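PLOSDALE, Thursday, July 12, 2018 - Ollix today released a set of 2,213 simulated kitchen demonstrations for training robot arms to work with household appliances. Each demonstration is a complete recording of one task carried out in a rendered kitchen by a person steering a virtual arm. The set is named Arumugam and is available to research groups under a license that permits training and publication.

The release covers three task families: opening and closing hinged doors, turning dials and knobs, and moving small items between a counter and an appliance. Door tasks make up the largest share. A hinged door constrains the hand to an arc, and a policy that pulls in a straight line will either lose its grip or load the hinge. Earlier internal sets contained too few door examples for a learning system to separate the two outcomes.

Every episode stores the camera views, the joint positions of the arm, the gripper command and the state of each movable part in the kitchen. Door angle and dial position are written at every time step, so a user can check where a door stood without estimating it from the pixels. Views from a camera close to the gripper are stored alongside views from further back. In the close views the gripper often covers part of the appliance, and these frames have been kept. 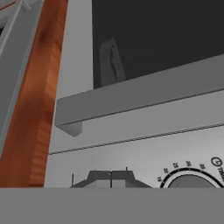 Simulated oven front with door handle and timer dial, partly hidden by the near face of the gripper.

Operators worked with a handheld controller and a screen. Each was given a written task line, such as "open the oven door" or "close the cabinet," and a randomized starting position for the arm. An episode ended when the operator marked it complete or when a time limit was reached. Success was then determined by a script that reads the final state of the kitchen, and the operator's own mark was stored separately for comparison.

"We wanted the record to say what the hand did, including the corrections," said Kobe Meijer, who leads data collection at Ollix. "An operator who reaches past a handle, backs up and tries again has given us a useful example. We trimmed idle time at the start and end of an episode and left the middle alone."

Of the episodes released, 423 did not meet the success condition. They are supplied in a separate folder with the same file layout and carry a short label giving the type of failure, for example a missed grasp or a door left short of the required angle. Ollix recommends that users training by direct imitation leave this folder out. Groups working on failure detection or on learned reward functions may want both.

Surface finishes, lighting and appliance placement vary between kitchens. Contact settings, including hinge friction and handle friction, were sampled from fixed ranges and the sampled values are stored with each episode. The simulator build used for collection is included so that episodes can be replayed and rendered again from other viewpoints.
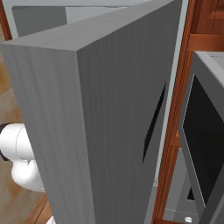
Why collect from human operators when a planner could open the doors?
A planner produces motions that are valid but very alike, and a policy trained on them tends to fail when the arm drifts off the planned path. Human operators approach from different sides, at different speeds, and recover from small errors, and the training data needs to contain those recoveries.

Replay and storage tools were built with Fastemex, which also ran the consistency check before release. In that check each episode was replayed from its stored commands, and the resulting door and dial states were compared with the recorded ones. Episodes that diverged beyond the set tolerance were removed.

"Replay is a strict test - a single dropped command early in an episode will put the gripper in the wrong place at the handle," said Henk Martens, engineering manager at Fastemex. "We would sooner ship fewer episodes and have all of them reproduce."

A second release is planned for November. It will add two-step tasks in which a door must be opened before an item is moved, and will use the same file layout. Results on physical arms are not part of the present release.

Requests for access should state the name of the research group and the intended use, and should be sent to the Ollix data office in Plosdale.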